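Home | Browse questions | Ask | Members | Log in

We use cookies to remember your settings and to send the Mevollow newsletter to people who asked for it. OK / Manage

Do I really need a landline phone on the nightstand in a guest room?

Asked in Furnishing & Small Rentals

I rent out one bedroom with its own entrance and I've been going over the bedside setup before winter. A friend who has done this longer than me swears that every guest room should have a corded phone by the bed. Her reasons are emergencies, bad cell signal, and that it "looks like a proper room." I have my doubts about all three. Every guest I've had walked in with a phone in their hand.

What bugs me most is the space. The table is one of those round drum types with a light wood top and short metal legs, and there isn't a lot of top to go around. The remote lives there too. If I add a phone, then the cords are all over the place and the guest has nowhere to set down a glass of water or a pair of glasses. I tried it for all of September and I kept straightening the coils between stays.
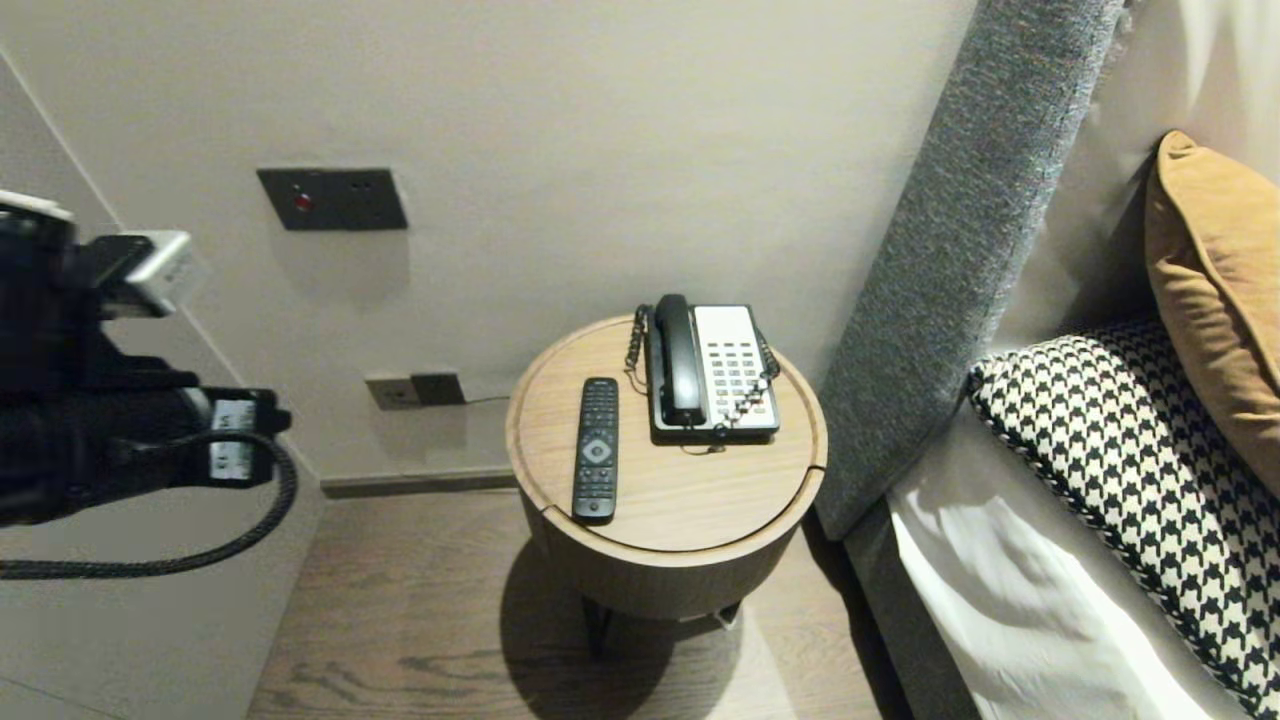 The line itself runs me 30 dollars a month, and as far as I can tell from the bill there were no outgoing calls on it at all. I looked at a Katness table with a drawer, but it was 162 dollars before shipping and square, and I don't trust a sharp corner that close to where people get out of bed in the dark.

So is there a reason to keep the phone that isn't just habit? And if I do keep it, how do you stop the cords from taking over? Please don't tell me to buy a "cord management kit." I bought one from Thammasiri and the clips let go of the wall inside a week.

3 answers

Answer 1

Get rid of it. Nobody uses them. Put a lamp there

Answer 2, marked helpful by the asker

I'd slow down a little before canceling. The "proper room" argument is worth nothing, I agree, but check two things first.

One is whether your rental permit or your insurance says anything about a phone. Mine did. It was one line in a long form and I'd have missed it if the agent hadn't read it out to me. Call and ask, and get the answer by email, because in my experience the person on the phone will tell you whatever ends the call.

The other is the signal in the room itself. Don't go by the bars in the kitchen. Lie down on the bed, close the door, and try to make a call on a couple of different carriers if you can borrow a phone. I have a back bedroom where mine drops every time, and I would not have believed it until I tried.

If both of those come up clean, drop the line and keep the 30 dollars.

If you keep it, skip the clips. Coiled cords mostly take over when the phone sits too far forward. Push the base back toward the wall, turn it so the handset side is nearest the pillow, and let the extra coil hang down behind the table. Unplug the handset cord at one end and let it untwist before you plug it back in. Some of those cords come in a shorter length too, which helps more than any gadget I've paid for. Then move the remote. It doesn't need to be by the bed at all. I leave mine by the TV, and in two years I've had one person ask where it was.

I wouldn't replace a round table over this. The tops are small, true, but I've had the square kind and they bruise shins. I'm also not convinced drawers get used for anything except chargers left behind.

Benjie Barredo

Answer 3

We manage units in the Damulia building and every one has a phone next to the bed, so there must be a reason. I think guests like to call the front desk. You can also wall mount it if you have the right plate, but I don't know what you have. The table could be bigger. Ours are bigger.

Comment from the asker: I don't have a front desk. I'm the front desk. Thanks to Benjie though, I checked the policy and there is nothing about a phone in it that I can find. Still waiting on the email. I did the lying-on-the-bed test with two phones and one of them was pretty weak, so now I'm less sure than when I posted. Remote has been moved.

Viewed 2041 times. Last activity 20 October 2022.

Contact us | Terms | © Mevollow Community Help | Back to top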